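Hilo sobre "Steller", la película de monstruo marino que se estrena en enero y de la que ya tenemos sinopsis, cartel provisional y un avance de 2 minutos. Voy por partes. Sin spoilers gordos, porque tampoco los hay.

La dirige Griet Wouters. Es su tercer largo y el primero con presupuesto decente. Los dos anteriores, "Idero" y "La casa de Maes", se vieron en festivales y poco más. "Idero" la recomiendo mucho. La otra tiene un primer acto muy bueno y luego se alarga.

El título viene de la vaca marina de Steller, el animal que se extinguió en el siglo XVIII. La película parte de que quedó una población escondida en aguas del Pacífico norte y de que algo se la está comiendo. O sea, la vaca marina no es el monstruo. Lo aclaro porque ayer lo leí mal en tres sitios.

El guion es de Rigoberto Usuga. Venía de televisión, de dos temporadas de una serie policiaca que dejé a medias. Según la nota de prensa, la primera versión tenía 198 páginas y la de rodaje se quedó en bastante menos. Me alegro.

Reparto: Evelien Vanhove es la bióloga, Rezaul Bandara el capitán del barco. Dilani Barua hace de la hermana de la bióloga, que en la sinopsis corta ni se menciona y en la larga parece la protagonista. Habrá que ver.

Sobre el avance. Casi todo es barco, niebla y gente mirando al agua. El bicho sale en un solo plano, de noche, y lo que se ve es una parte del lomo y lo que yo diría que es una aleta. Hay quien dice que es una mandíbula. Lo he parado unas cuantas veces y sigo pensando que es una aleta.

El sonido me ha gustado más que la imagen. Hay un golpe grave contra el casco, luego silencio, luego otro golpe más cerca de la proa. No meten música hasta el final. Ojalá la película entera vaya por ahí.

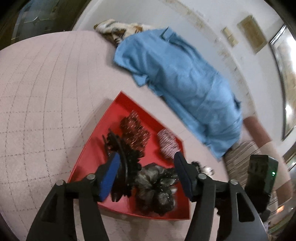

Efectos: Wouters ha dicho en la presentación que hay una cabeza mecánica a tamaño real y que el ordenador se usa para los planos generales. La cabeza pesa 884 kilos y la movían desde una plataforma flotante. No han enseñado ninguna foto de ella ni piensan hacerlo antes del estreno.

Me parece bien que no la enseñen. Con la mayoría de estas películas llego a la sala habiendo visto al monstruo desde todos los ángulos, más el muñeco, más el vaso del cine.

El cartel provisional es un mar gris con el título en letras pequeñas abajo. En la versión que colgaron primero, el nombre de la distribuidora estaba mal escrito: ponía "Irnport" donde debía poner "Import". Lo cambiaron por la tarde. Yo tengo guardado el primero.

También hay una página promocional con el cuaderno de a bordo del barco. Son entradas cortas, una por día de navegación, y las van publicando poco a poco. De momento hablan del tiempo, del gasóleo y de un cocinero que se ha puesto enfermo. En la cuarta entrada falta una lancha y el capitán no le da importancia.

Me preguntan por la duración. No está confirmada. En la ficha de un festival aparecía una cifra y luego la quitaron, así que no la pongo.

Me preguntan también si es secuela de algo. No. El barco se llama igual que el de "Idero", pero Wouters dice que es un guiño y que las historias no están conectadas.

Estreno: se verá en casi 400 salas. Aquí llega en versión original y doblada. No sé todavía qué cines tendrán la original, cuando salga la lista la pongo colgando de este hilo.

Lo que menos me convence es la sinopsis larga. Cuenta que la bióloga perdió a alguien en ese mismo mar y vuelve para cerrar heridas. Eso lo hemos visto muchas veces. En "Idero" había algo parecido y se resolvía en una conversación de cocina, muy seca, que era lo mejor de la película. Con Vanhove en el papel puede funcionar.

Añado una corrección: más arriba digo que es su tercer largo. Hay un documental anterior de una hora escasa sobre un astillero. Si lo contáis, es el cuarto. No lo he visto. Si alguien sabe dónde está, que me lo diga por privado.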